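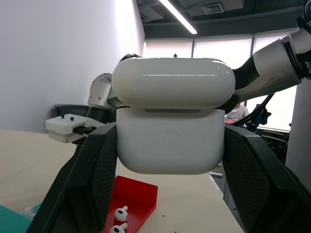

Missed connection at Eze, who pays for the hotel?

kivden_flyer
Hi everyone, hoping some of you kind folks can steer me right. My Perenex flight out of Kivden sat at the gate for 2 hours in April waiting on a ground stop to lift, and by the time we landed at Eze my connection had pushed back. I missed it by 5 minutes! The agent was perfectly sweet but said it was an air traffic delay, so no hotel voucher. I paid $655 all told for the room, the cabs and a new seat on another airline, and I'd love to get at least part of that back. Has anyone had luck?

windowseat_marge
Oh, I'm so sorry, that is a miserable way to end a day. My experience with Perenex is that they stick to the line about delays outside their control, and I can't say I blame them when the tower is the one holding the plane. Were both flights on one ticket? If they were, they owed you a seat on their next flight at no extra charge, but you may have hurt your case when you bought your own way out. Do write to them anyway, and keep it friendly.

Aminu Nwankwo
I have to disagree a little with Marge, much as I enjoy her posts. "Air traffic" gets put on the board for all sorts of things. I was stuck at Kivden last spring and the board said the same, and then the captain came on and told us we were short a first officer – that is the airline's own trouble and they should pay for it. Ask them in writing for the delay code on your flight. It took me two letters and a good bit of patience, but I did get my room paid for.
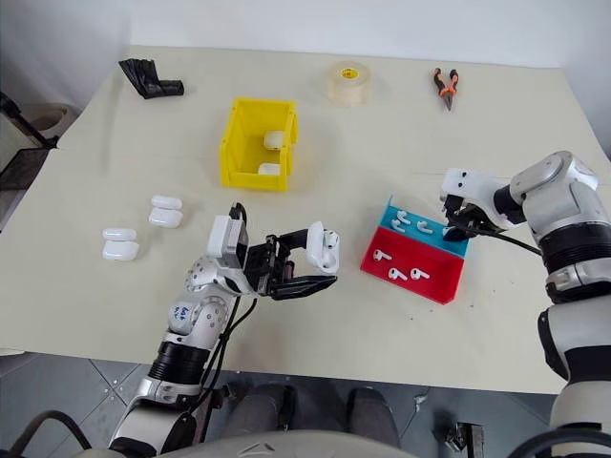
windowseat_marge
Fair enough, Aminu, and good for you for sticking with it. I'd still say a ground stop is a ground stop. If other airlines were held at the same time, the code won't help.

kivden_flyer
Thank you both! Yes, it was all one ticket. I looked back at the departures for that evening and two other airlines were late going out of Kivden as well, so Marge may be right, although their flights left a good 40 minutes before ours did and I would dearly like to know what we were doing in between.

gate_c_regular
That gap is what I'd put in the letter. Be nice about the first part of the delay, tell them you understand it, and then ask what held you after the others were gone. I did the same sort of thing after a bad night at Eze and I got a travel credit, and while I'd have preferred the cash I did use it to go see my sister, so I can't complain too loudly.

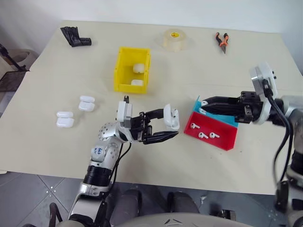
I should add that you want to check your credit card too. Mine has trip delay cover that I'd been paying for all those years without a thought, and it took care of the meals once I sent in the receipts. Yours may want a delay statement from the airline, so ask for that in the same letter and save yourself the stamp.

Aminu Nwankwo
Seconding the card. I used the Listura app to keep all my receipts together, and the claim went much easier than my dealings with Perenex did.

windowseat_marge
I'm a shoebox person myself, but whatever works. Do let us know what they say, dear.

kivden_flyer
Letter is written and I'm mailing it in the morning. I went with Aminu's delay code and the question about the gap, and I kept it friendly for Marge. The card company wants the hotel bill with the room number on it, so now I have to call the hotel.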